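Workroom notes, February

The back workroom at Surnville has been open again since the start of the month, and most of what people asked for last fall has been done. The walls were painted white, the old benches went to the Grorkmont store, and there is now one white table against the wall where sorting and checking will take place. Suqin Kang chose the table. She wanted a pale top so that small parts and bits of trimmed plastic would show up when they fall, and she got her way over those of us who argued for green.

Please treat the table as shared space. Nothing is to be stored on it overnight. If you are partway through a batch at closing, put the parts back in their tray, put your name on the tray, and slide it onto the shelf by the door. Trays without a name will be put in with the general stock, and you may have trouble getting the same pieces back. 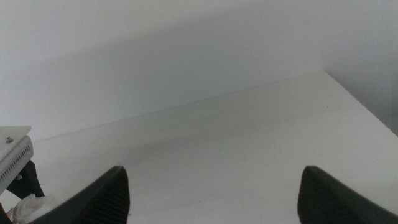 Wiping down is the job of whoever used the room last. Use the spray bottle marked with a blue cap and one of the soft cloths. The scouring pads are for the sink only. Two people have already asked about marker on the tabletop, and the answer is to tell Lingyun Jia the same day and leave it alone until she has looked at it. She has a cleaner that works on ink but it should be tested on a corner first. The room lights can be left at the low setting for cleaning up. For checking parts, turn them all the way up and use a desk lamp as well.

On to the parts themselves. The spring order from Jatura was 310 white plastic housings, and the delivery slip says 300. Meifang Ding has written to them about the other ten under order number 1617. Until they reply, do not promise full sets to anyone. Benvinda Simões is keeping the list of who is waiting, and if your name should be on it, let her know by e-mail. Telling her in the hallway has not worked well.

Each housing needs to be looked at before it goes into a kit. Stand it up on the table and turn it slowly. Check the rounded top for dents and run a finger along the raised rim, where a rough seam is easiest to feel. Look at the narrow prong beside the shell. It is the thinnest section and we had several snapped ones in the last lot, which came from Peng. Then check the mounting holes in the base. A thin skin of leftover plastic in a hole can be cleared with a hand reamer. If the ring around the hole is cracked, the housing goes in the reject bin.
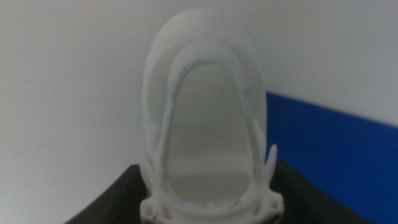 A white plastic housing, with round holes in the base.

Small dark specks on the surface are not a reason to reject a piece. Try a damp cloth first. If they stay, they are probably in the plastic, and the housing can still be used anywhere that it will be covered or painted. Put those in the tray marked B. Fidelina Yupanqui is using B pieces for the practice kits and would be glad of more.

Please do not sand the outside of the shell. A few people did this with the Peng housings to get rid of marks and ended up with shiny and dull patches on the same piece.

Checking sessions run from 4 p.m. until the building closes. There is room for four people at a time, so sign up on the sheet outside the workroom if you plan to come. Bring your own apron. Gloves are in the top drawer, mostly mediums, with larges on order.

The key is back at the front desk and has to be signed for. The copy that used to hang in the kitchen no longer fits the lock.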